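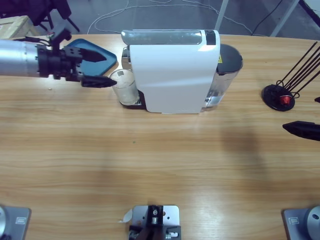
Descaling interval with soft water, two machines, same supply

mkhoury
Looking for opinions on interval. We run 2 capsule machines in the office on the same tap feed. The manual says descale every 500 cycles regardless of hardness. Strip test puts us at the bottom of the scale, near zero carbonate. The unit upstairs went to 2000 cycles before the light was reset and flow was still normal. Is there a technical reason to keep to the manual?

tarawneh_w
Factory interval assumes the worst water they sell into. With yours I would go by shot time. Time a long coffee with the same capsule type when the machine is freshly descaled, write it down, and descale when it drifts by a few seconds.

dzein
Disagree with shot time as the only measure. Pump wear and a clogged needle both show up as slower flow, and you will be running acid through a machine that needs its piercing plate cleaned. Check outlet temperature as well. Scale on the thermoblock shows there first.

tarawneh_w
Outlet temperature in a cup varies more than the effect you want to measure. Cup mass, room, preheat, probe position. I have logged it and the scatter was useless.

dzein
Preheat the cup with a blank cycle and put the probe in the stream. Scatter goes down a lot.

rkhalaf
Which descaler? Citric or lactic makes a difference here. Citric used hot can leave calcium citrate behind, and people then blame the water.

mkhoury
Prinberg liquid, lactic based. Before that Flivden powder, which I think was citric. The label is gone.

rkhalaf
Keep the lactic. If the powder was citric and mixed strong, do two full tank rinses before you take any baseline numbers.

srour.widad
One thing missing from the thread — very soft water is not harmless. Low alkalinity means little buffering, and some conductivity-type level sensors misread it. We had a Vunesum plumbed unit that reported an empty tank until we blended in some hard water.

tarawneh_w
Capsule machines of this size mostly use a float or a flow meter. Does not apply.

srour.widad
Mostly. He has not given the model.

mkhoury
Float, I can see the magnet in the tank. Will rinse twice, take shot times on both machines and post the numbers in September.

dzein
Take temperatures too.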